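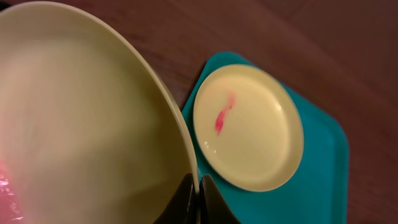
Two cream plates and a teal tray on the tabletop.

Week 5: Laying a table, and what it tells us about a household

Welcome back, everybody, and thank you for bearing with the change of room. Last week we looked at when people ate; this week we turn to how the meal reached them, and I do hope you've had a chance to read the chapter on kitchens, or at least the first half of it.

For a long time a good many families ate from shared dishes in the middle of the table, each person helping themselves. The plate of one's own came in slowly, and at different speeds in different homes. When you read an inventory, look at how the plates are listed. A house with 14 plates and two chairs is telling you something, though I'd be careful about deciding too quickly what it is.

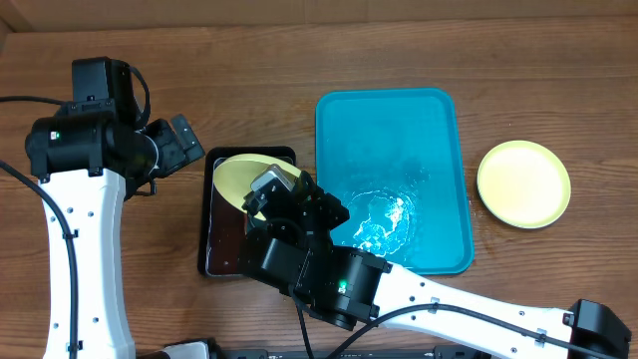
Adjoa Baidoo
Course Tutor, Food and Home Life

Now, trays. I'm very fond of trays, as my older students will know, and I shall try not to go on. A tray lets a meal travel - upstairs to somebody poorly, out to the garden, or (later on) to the armchair in front of the television. Once food can travel, the family needn't all sit down together, and you'll find plenty of letters grumbling about exactly that. 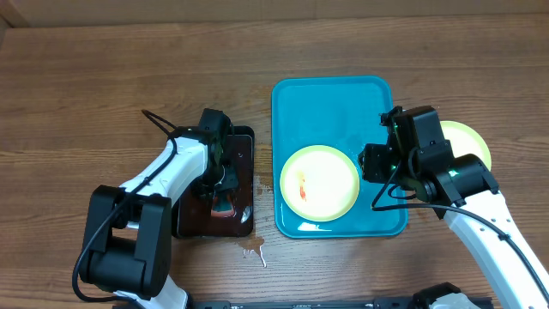

The grumbling is worth reading closely. Ask who is writing, who did the carrying, and who did the washing-up afterwards, a job that hardly ever gets a mention unless something was broken. Keisha Dvorak's essay in your reader is very good on this, and it's only 7 pages long.

For next time, please talk to an older relative or neighbour about a meal they remember from childhood. Let them wander a bit! Write up what they say in your own words, one side of paper is plenty, and bring it along by 17/04/2026. Thư Nghiêm has kindly offered to go first.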